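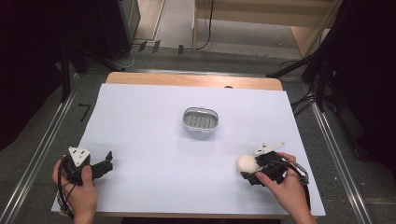 柯克霍姆出版社(Kirkholm)新闻稿

即时发布

独立作者Veerle Prins长篇新作《退潮之后的房间》11月上市,同名播客第二季同步开播

柯克霍姆出版社今日宣布,独立作者Veerle Prins的第五部长篇小说《退潮之后的房间》将于11月正式出版,纸质书与电子书同日上架,有声版稍晚。配套播客《边写边丢》第二季同一天上线,早上七点更新第一集。

先说书。

故事发生在一座名叫Flastance的海滨小镇,虚构的地方,地图上找不到。旅馆老板去世,留下三个互不来往的子女和一本记了很多年的住客登记簿。登记簿里有一个名字反复出现,每次都住同一间房,每次只住一晚。小女儿回来办手续,原打算待两天,结果待了一整个冬天。悬疑的壳,家庭小说的底子。没有侦探,有一具尸体,但出现得很晚(编辑部内部为此吵过,最后作者赢了)。

全书62章,章都不长,有的只有一页半。Prins说这是播客害的,习惯了按一口气能念完的长度写。

“我写完一章就念出来,念到喘不过气的地方就断开。”Prins表示,“所以章节多。不是设计,是肺活量。”

关于作者。Veerle Prins,前四部小说均为自助出版,从封面到校对一手包办,第一部连书脊上的字都印反了,现在二手市场反而有人专门收那一版。《边写边丢》第一季是她和同为作者的Maarten Geerts一起录的,聊写废的稿子:为什么废,废在第几章,还能不能捡回来。不请名人,没有片头曲,偶尔有狗叫。不少读者是先听播客,后来才去翻她的书,这个顺序跟一般作者刚好反过来。

本书是Prins首次与出版社合作。合作方式也跟常见的不太一样:纸质书由柯克霍姆负责编辑、印制和发行,电子书版权仍留在作者本人手里,定价她自己说了算。有声版由Desmet录音室制作,朗读者Griet Mulder,目前正在录制中,上架时间另行通知。

柯克霍姆小说部主编Gerrit Jansen表示:“稿子发来的时候附了一封信,信里写着哪些地方她不会改。一共列了15条。我们谈下来,她改了其中3条,其余照旧。我现在觉得另外有两条她也是对的,当时没好意思说。”

封面由Luuk Brouwer设计。Brouwer此前为作者的第三部小说《盐税》做过再版封面,这次用的是手工拓印的登记簿纹样,书名放在右下角,字很小。销售那边要求放大,放大了一点点。精装本另附一张折页,印有小镇旅馆的平面图,哪间房住了谁,读到后面可以对着看。平装本没有折页,请各位书店同仁向读者说明清楚,免得退货。

再说播客。

第二季沿用两人对谈的形式,Geerts继续担任搭档。内容有调整:第一季只聊废稿,这一季从废稿聊到成稿,以《退潮之后的房间》为主线,把这本书从第一稿到定稿怎么走过来的讲一遍。会涉及剧透,涉及结局的几集放在季末,并在开头口头提醒。不想被剧透的听众建议先读书,或者听到提醒就关掉。

已确定的话题包括:开头重写到第几遍该停手;配角抢戏怎么办;自己给自己当编辑有哪些坑;跟出版社签约时合同里哪几行要多看两遍(Jansen会作为嘉宾出席这一集,他说自己有点紧张);有声书朗读者怎么处理方言对白,Mulder到场现身说法。另有一集专门读听众寄来的废稿开头,投稿方式见节目主页。每位听众限投一篇,不超过一千字,请勿寄原件,寄了不退。

Geerts在谈到新一季时说:“上一季有听众来信,说听完我们聊废稿,自己那本总算写下去了。也有人来信说听完就决定不写了。两种我们都回了信。”

第二季每两周更新一集,各大播客平台均可收听,免费。

上市活动

首发朗读会在Veston书店二楼举行,晚上七点半开始,七点开门。Prins朗读第一章和另外一章(哪一章现场由观众抽),之后与Geerts对谈,约五十分钟,最后签售。对谈部分会录音,剪辑后作为播客特别集播出,到场观众提问即视为同意收录声音,不愿意的请提前跟工作人员讲一声。入场免费,需预约,座位有限,站票不另外登记。一楼当晚照常营业到八点,请从侧门上楼。

签售带旧书也可以,包括那本书脊印反的。每人限签两本。

其后作者还将在几家独立书店做小型读者见面会,行程排定后公布在出版社网站上。有意举办活动的书店请在月底前来信,信里请写明场地能坐多少人、有没有麦克风。没有也行,她嗓门大。

版本信息

《退潮之后的房间》,Veerle Prins著
柯克霍姆出版社
精装(附折页)、平装、电子书,11月同步发行
有声书:Desmet录音室制作,Griet Mulder朗读,时间待定
封面设计:Luuk Brouwer

媒体与书评人事宜

试读本已经印好,数量不多,按来信先后寄送。书评博客、播客主持人、图书馆采购人员均可申请,不看粉丝数。来信请注明媒体或节目名称、邮寄地址、希望要纸质还是电子试读本。电子试读本即刻可发,纸质的要等一等。试读本为未定校样,引用原文前请与成书核对,第四十章前后有一处人名前后不一至,成书已经改正。

书评没有解禁时间,写好就可以发。只请各位不要在标题里透露登记簿上那个名字是谁。

作者采访可安排电话或书面形式,上午不行,作者上午写作不接电话,下午两点以后都可以。播客录音片段、封面高清图、作者照片可向宣传部索取,使用作者照片请注明摄影者姓名,封面图请勿裁切,书名在角上,一裁就没了。

关于柯克霍姆出版社

柯克霍姆是一家独立文学出版社,主要出版原创小说与短篇集,每年新书不多。近年来陆续与自助出版出身的作者合作,接受作者直接投稿,无需经纪人。投稿请先寄前三章和一页梗概,梗概请写出结局。回复时间较长,请勿催稿,催了也不会比较快。

联络:柯克霍姆出版社宣传部,联络方式见出版社网站“媒体”页。来信标题请写“退潮”,否侧容易掉进投稿信箱里,那个信箱现在很满。

(完)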